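Why do baskets creak?

I love a good basket, and mine talks! Squeeze the side and it goes crick-crick, like old stairs. That sound is lots of little stems rubbing past each other.

Wicker isn't a plant, by the way. It's a way of weaving, and people often use willow for it — long, skinny shoots that bend without snapping.

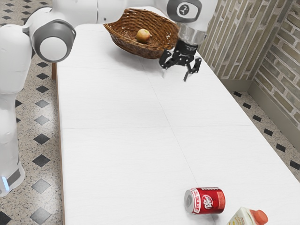
Try it with paper

Cut 4 strips and lay them side by side. Now weave another strip through: over, under, over, under. Start the next one with under. Give it a gentle tug and see how it holds!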